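How I finally got the junk drawer sorted (three bins, one table, no fancy organisers)

Jul 28, 2024

Right, so the drawer under our hall mirror had got to the point where it wouldn't shut. I'd push it, something would ping up at the back, and I'd have to reach in blind and squash it down again. Old phones, chargers, loyalty cards, a calculator from when I was doing my accounts course, little gadgets I couldn't even name. My neighbour Lleucu Foulkes did hers in an afternoon last August and has been insufferable about it ever since, so I borrowed her method and changed the bits that didn't suit me.

What you'll need

A clear table, the plainer the better. Small dark things vanish on a patterned cloth, ask me how I know.
A few open plastic bins without lids. Lids are a nuisance while you're sorting — you'll put things on top of them and call it done.
A soft dry cloth.
A pencil and some scrap paper.

Step 1: Give each bin one job

Do this before you touch the drawer. I go with gadgets, flat things and cards, because that's honestly most of what was in mine. If your drawer is all batteries and string then pick different jobs, obviously! The point is that you can say what a bin is for in a word or two. I started with one called "things I might want" and it filled up in minutes, so I tipped it out and began again.

Colours help if you've got them, but you don't need a different one for every bin. Two the same is fine if you keep them apart and don't shuffle them about halfway through.

Step 2: Tip a bit out, not the lot

I know everyone says to empty the whole drawer so you can see what you're dealing with. I did that the first time and then had to eat my tea off my lap for two days. Take out a couple of handfuls and leave the rest where it is. Set a timer for 30 minutes and stop when it goes, even if you're on a roll (especially then, you get slapdash).

Step 3: One thing at a time, straight into its bin

Pick it up, decide, put it in. If you can't decide, lay it on the table in front of the bins and carry on with the next one. My rule is that the table can hold a few undecided bits but they have to be dealt with before the next handful comes out.
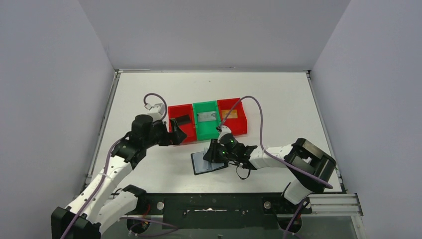
Line the bins up side by side with their edges nearly touching. I had mine spread out to begin with and kept dropping things down the gaps. Side by side you can glance along the row and spot anything that's gone in the wrong one. Chunky things can lean against the back of their bin, but flat things want to lie flat or you'll forget they're underneath.

Step 4: Go back through each bin

This is the bit I used to skip. Take the gadgets first and test whatever you can. Anything dead goes in a bag for electrical recycling, and if it's a phone, check for the SIM and memory card before it leaves the house. Then the cards. I found one for a coffee shop called Gwynne, which shut years ago, with 9 stamps on it. I'm still cross.

Wipe down whatever you're keeping and write a label for each bin. Pencil will do for now, as you'll change your mind within the week.

Step 5: Put it back with room to spare

If the bins fit in the drawer, lovely, slide them in as they are. Mine were too tall so they live on the shelf above, and the drawer now has keys and stamps in it and shuts with one finger. Lowri Kemeys asked me what I do when a bin fills up again. I go back to Step 4 with that one bin and leave the others alone.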